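Why are there holes in things?

By Rhiannon Probert
March 9, 2022

Quick one this week, I've got a bus to catch. But it's a good one.

Go and look round your house for holes. Not holes in your socks! Holes that somebody put there on purpose. The colander. The cheese grater. The lid of the pepper pot. The plughole. Once you start looking they're everywhere.

So what are they all for?

Letting water out

Easy one first. Tip a pan of pasta into a colander and the water runs off through the holes, the pasta stays put. Why? Size. Water can squeeze through a tiny gap and a pasta shape can't. A tea strainer does the same job with much smaller holes, because tea leaves are much smaller than pasta. Match the hole to the thing you want to keep.

Plant pots have holes in the bottom too. Roots need air as well as water — if a pot fills up like a bath the roots can't get any, and they rot. Smelly.

Letting air in

Air is always on the move, even indoors. When a wet swimming towel dries, the water turns into a gas called water vapour and floats off. This is called evaporation. But if the air round the towel is stuck, it fills up with vapour and the drying slows right down. Moving air carries the vapour away.

That's why a damp towel in a plastic bag goes whiffy. No way out for the water. Tiny living things called bacteria love it in there and they make the pong. Hang it up instead. Please.

Bread crates have holes, and so do lots of shoes. Same idea.

Making things lighter

Every hole is a bit of stuff you don't have to carry. Or pay for! A crate with holes in uses less plastic than a solid one. But too many holes and it goes wobbly, so designers have to be careful. They often leave thick strips between the holes, and a strong rim round the top.

Hole shapes matter aswell. Round ones are good because there are no sharp corners for a crack to start from. Diamonds leave a criss-cross pattern, a bit like a garden fence.

Try it

You need: 2 flannels the same size, a plastic bag, a washing line or the back of a chair.

Wet both flannels. Squeeze them out. Put one in the bag and tie it up, hang the other one. Leave them till tomorrow, then feel. Which is driest? Write it down before you forget (I always forget).

Daiane Andrade from Villca wrote in to ask if a sponge counts. Yes! A sponge is nearly all holes. They hold water in though, insted of letting it out. More on sponges next time. 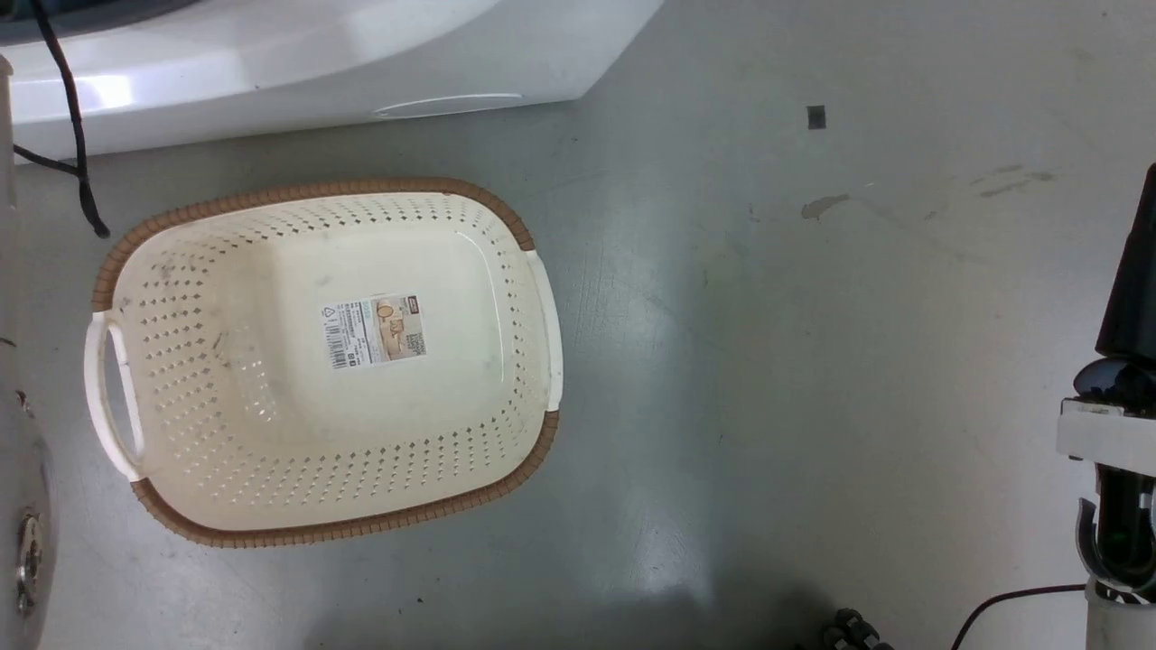 A laundry basket with rows of diamond-shaped holes in its sides.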